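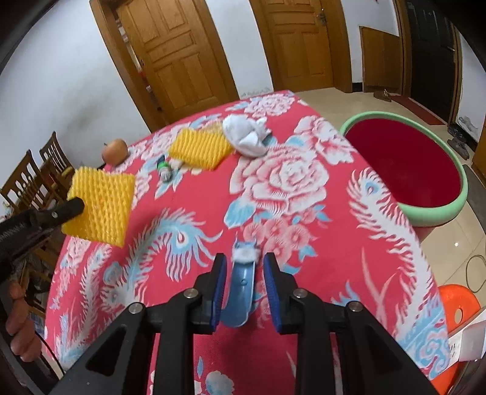

Gripper view, tidy-up task, peony cloth.

tekle_b
Sun 28 August
We trained one policy on 2565 hand-held gripper demos, all in homes. On a plain table it does well. On printed cloths like this red one, it closes on the flowers. My favourite theory is colour: the brush tool is light blue, and so are some leaves on the cloth.

ayantu.s
I don't agree fully. The finger pads are blue too, and they are in every view. If colour was the problem, you would see it on the plain tables also. How many of the demos use a patterned cloth?

tekle_b
33. I admit it is few.

granstrom_fan
Then there is your answer. In February we went from 900 to 3000 demos and the score hardly moved, until we changed the tablecloths.

ayantu.s
Maybe. But the foam nets are also hard — they are light and the shape changes each time. I would score them apart from the brush before blaming the cloth.

tekle_b
Fair point. I will split the results by object and post the table in the Clurna thread. I still think colour is part of it.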